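Start | Protokolle | Werkstatt | Kontakt
Lesezeit: 1 Minute

Protokoll Störungsbesprechung Hultlow, 8. März 2020
Leitung: Yolandi Khumalo

TOP 1: Greifer an Zelle 16 hat nach 258 Zyklen ohne Meldung gestoppt. Not-Halt gedrückt, keine Verletzten.

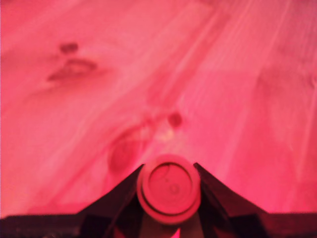
TOP 2: Die Kraftgrenze stand nach dem Update auf 40 N statt 17 N. Sindum prüft den Parametersatz. Der feine Kratzer auf der runden Stirnfläche der Fingerspitze wird vermessen. Zelle bleibt bis zur Freigabe gesperrt.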